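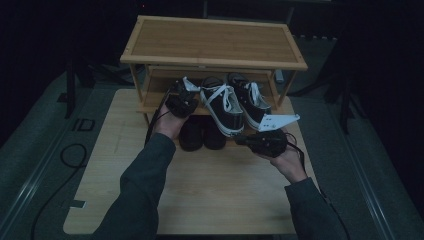 Reading time: 7 minutes

Call for participants: Mesau long-term wear study of wood finishes in the home

Matis is recruiting 34 households in and near Mitby for a study of clear finishes on indoor wooden surfaces. The study is called Mesau. It runs for 1,096 days, starting in October. Applications close on 15/07/2018 and must be complete on that date. Incomplete applications are not carried over.

Background

Clear finishes for household wood are normally compared in the laboratory. A coated panel is rubbed, scratched, wetted, heated and exposed to a lamp, and each result is recorded against a fixed scale. These tests are repeatable, and they rank finishes well for a single type of damage. They rank finishes poorly when several types of damage occur on the same surface over a long period, as they do on a kitchen table or a shelf by the front door.

The panels used in Mesau have been through 2,000 rub cycles in duplicate form at our own laboratory. The duplicates are kept as a reference set. The home panels are cut from the same boards and coated in the same session, but are not rubbed before delivery. The purpose of the study is to find out how far the ranking obtained on the reference set agrees with the ranking obtained after ordinary use.

Three classes of finish are included: hardening oil, water-based varnish and hard wax. A fourth class, shellac, was considered and left out, as its behavior toward alcohol is already well documented. One group of panels is left bare and serves as the control.

What participants receive

Each household receives one set of panels. A set has four panels, one from each finish class and one control. Each panel has a code stamped on the underside. The code does not tell the household which finish it has. Participants are asked not to try to find out by scraping, solvent or any other means, and a panel that has been tested in this way is removed from the analysis.

The panels are screwed to a shared base with a raised lip at the back. The base stands on an existing table, counter or shelf and needs no drilling. Rubber feet are supplied. If the surface below is itself soft or freshly finished, place the felt mat from the kit under the feet, as rubber can mark some coatings.

The kit also contains a cotton cloth, a bottle of the standard cleaning solution, a humidity and temperature logger, a record book, a gray reference card and a light stand for photographs. Refills of the cleaning solution are mailed on request. All items remain the property of Matis until the end of the study, after which the household may keep everything except the panels and the logger.

Where the panels are placed

The application form asks for a proposed location. We are looking for an even spread across four types:

Kitchen work area, at least three feet from the stove.
Dining or family table used for meals.
Desk or craft table.
Entryway surface used for keys, bags or footwear.

Entryway locations are usually the hardest to fill. Applicants who can offer one are encouraged to say so in the first line of the form. Grit from shoes is a major cause of fine scratching and is not represented in most laboratory methods, so these households carry more weight in the analysis than their number suggests.

Bathrooms, garages, porches and unheated rooms are excluded. A location with direct sun is acceptable if the sun reaches all four panels for the same length of time. A window that lights only two of them makes the set unusable, and the base should then be turned or moved before the first reading.

What participants do

Use the panels as part of the surface on which they stand. Put cups, plates, tools, mail and bags on them as you would anywhere else. Do not protect them with coasters or cloths unless the rest of the surface is protected in the same way. Do not expose them to more wear than usual.

A reading is taken every 14 days. One reading consists of the following steps, in this order.

Clear the panels. Brush off loose dirt with the dry side of the cloth.

Wipe each panel once in the direction of the grain with the damp side of the cloth. Wait until the surface is dry to the touch.

Set up the light stand at the mark on the base. Switch off other lamps in the room if they throw a reflection onto the panels.

Take one photograph of each panel with the gray card at its left edge, then one of the whole set. Any phone or camera may be used, but it must be the same one throughout. If it has to be replaced, take one reading with both.

Fill in the page in the record book. The page asks for new stains, new dents, change in feel, and anything unusual that has been placed on the set since the last reading.

Copy the logger value onto the page. Upload the photographs.

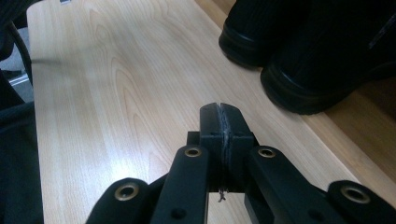 Grain pattern on a light-colored wooden tabletop.

The direction of the grain matters for the second step and for the photographs. On a plain-sawn board the lines run lengthwise and may close into long ovals or pointed arches. Wipe along the length of the board, and ignore the curve of the individual line. Light falling along the grain tends to hide fine scratches, and light falling across it shows them. The mark on the base places the stand so that light falls across all four panels at the same low angle. A pale, glossy patch in a photograph usually means that a second light source is being reflected. Such photographs can be used for recording stains but not for measuring gloss, and we will ask for them to be taken again.

Stains and spills

Spills are part of the study. Wipe up a spill when you would normally do so, and write down what it was and how long it stayed if you know. "Coffee, overnight" is a sufficient entry. "Dark mark" is not, if the cause is known. Where the cause is not known, write "cause unknown" and do not guess.

Use only the supplied cleaning solution on the panels. Furniture polish leaves a film that changes the gloss reading for several weeks. If a visitor or another member of the household has used polish, record the date and the product and continue as before. The set is not excluded for one such event.

Do not sand, oil or wax the panels, including the bare one. The bare panel will look considerably worse than the others within the first year. This is expected.

Visits

A technician visits each household once a year with a gloss meter and a surface profile gauge. A visit takes less than an hour. The base stays where it is, and the panels are not taken away until the final visit. Visits are arranged at least three weeks ahead and can be held in the evening. Someone of legal age must be present.

Who can apply

Applicants must live within one hour's drive of Mitby and expect to stay at the same address for the length of the study. Tenants are eligible. A move within the area does not end participation if the new home offers the same type of location, but please tell us before the base is moved, as the logger has to be restarted.

Households of any size may apply. Pets and small children are not a reason for exclusion. They should be listed on the form, as claws, toys and crayons leave types of marks that are classified separately.

We cannot accept households in which a member works for a manufacturer or seller of wood finishes, or in which a member has a known sensitivity to linseed oil or beeswax. The finishes are fully cured before delivery, but the hard wax panels have a slight odor for the first few days.

No knowledge of wood or coatings is needed. Legible handwriting and regular habits are of more use. The task is undemanding, but it is long, and in the pilot phase the usual cause of lost data was skipped readings during vacations. A reading may be taken up to three days early or late. One that falls wholly within an absence is left blank in the record book. It should not be filled in from memory afterward.

Payment

Participants are paid a fixed amount per completed reading, at the end of each quarter, and a further amount at the final visit when the panels are returned. The current rates are printed on the second page of the application form. Payment does not depend on the condition of the panels. Participants who leave early keep what they have been paid and return the panels in the box supplied.

Data and privacy

Photographs should show the panels and as little of the room as possible. Uploads are cropped to the edge of the base when they arrive, and the originals are deleted after the crop has been checked. Addresses are stored apart from readings. Published results will give the type of location and the number of persons in the household, and nothing else about the home.

How to apply

Forms are available from the Matis front desk in the Arumugam Building, Mitby, and may be returned there or by mail. Attach one photograph of the proposed location, taken in daylight from standing height, and state the length and depth of the free area. The base needs a flat surface slightly deeper than a sheet of letter paper is long.

Selection is made by type of location first and by distance from Mitby second. All applicants are told the outcome in writing. Those not selected may ask to be placed on the reserve list, which is used if a household leaves during the first six months. After that time vacant places are not filled.

Selected households attend one introductory session in the Arumugam Building before delivery. The session covers the reading procedure, with practice panels, and the use of the record book. Bring the phone or camera you intend to use.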